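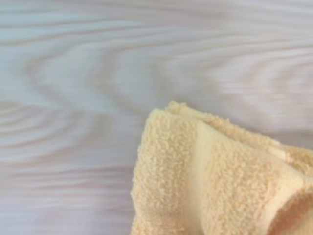 Report on the visit to Kastetex
Course project, Introduction to Automation
Written by Flurina Grabner

1. Purpose of the visit

In January our class visited the open day of Kastetex, a company that washes and sorts textiles for hotels and swimming pools. The task from our teacher was to choose one station, watch it for a longer time and write how the work is divided between the people and the machine. I chose the towel folding station, which the company calls Tostix.

2. The station

Tostix is one robot arm beside a work table. The arm has a small camera near its gripper, so the view changes when the arm moves. An operator puts one towel on the table, in any shape, and steps back behind a yellow line. The program, named Flusska, then searches for a corner or a straight border of the cloth.

The engineer who guided our group explained that a crumpled towel is much more difficult than a flat one. When the cloth lies in folds, a border may be only the turn of a fold and not a real border. She said that terry cloth has one helpful thing: many towels have a smooth woven band near the end, and the program can use it to guess the direction. A table with a pattern can disturb this search, and for this reason the team also practices on surfaces with wood grain. I had expected that they would use only plain tables.

3. What we saw

The demonstration started at 10:30. The first towel was folded without a stop. With the second one the arm took two layers together, lifted them, and put them down again. The operator did not touch anything, and the program made a new try from another side. This took longer, and some visitors went on to the next station – I stayed, and I think this was the more interesting part.

On the wall was a sheet with results from the week before our visit. From 300 towels, 172 were folded at the first try and 121 after one or more new tries. The remaining towels were finished by hand. The total in the logbook since the start of the tests was 2,629 towels.

4. Work of the people

The operator still has a lot to do. She separates the wet towels from the dry ones, takes out the damaged ones and carries the finished pile away. I asked her if the robot is faster than she is. She laughed and said no, but it can continue during her lunch break if the table is supplied by the belt. The belt was not running on the open day.

5. Open questions

I could not find out how the program decides to give up. The engineer said there is a time limit, but she did not know the present value. I also would like to know what happens with very large bath towels, which we did not see. I have sent both questions to the company by e-mail and will add the answers to the second version of this report.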